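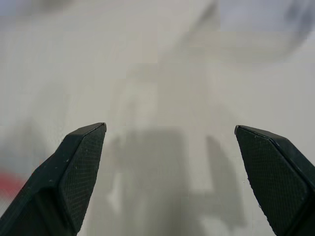

Wrist view, gripper open over the tabletop.

Prolilent tabletop set, version 2

Hi! I'm Seema Kandpal, and I look after this data with Macarena Ortuño and Dinesh Dixit. It's 414 episodes of two-arm tabletop work, driven by a person and recorded from the head and wrists. We put it together to test one idea of Macarena's: if you hide the wrist views from a policy for part of training, does it lean on the head view more sensibly later on? (Short version: a little, mostly on the two-handed stuff.)

What's in an episode

Joint positions, gripper opening and all the camera streams, plus one line of plain English for the task. Each arm has a two-fingered gripper. The backdrop things, like the plant, the watering can and the dinosaur backpack, are there as clutter and I'm very fond of them. Some tasks keep one arm on a container while the other does the fiddly part, and those are the ones I'd look at first!

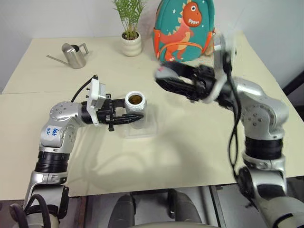 How we trained on it

We held out 200 episodes and trained on the rest, 4 runs per setting with different seeds. Masking is random per chunk, not per step. Madhu Dhillon tried per step in April and the arms got twitchy, so we dropped it. The config is in the folder called culholm (old name, sorry, too many scripts depend on it).

Known rough spots

Shiny things are hard. Reflections on crumpled metal throw off our segmentation labels, and see-through trays are worse, so please treat masks on either one as a starting point. Small objects in a tray also get swapped labels now and then. Dinesh is working through those by hand and the fixes land in labels_patch as he goes.

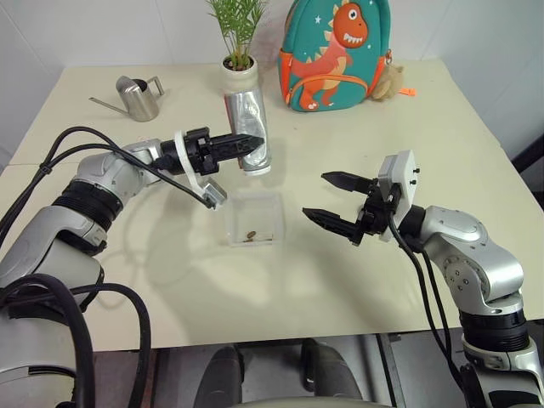 Can I train with the head camera only?

Sure, set use_wrist to false in the loader and everything else stays the same. Expect the two-handed tasks to suffer the most.

If something won't load, open an issue with the episode number and either Dinesh or I will take a look.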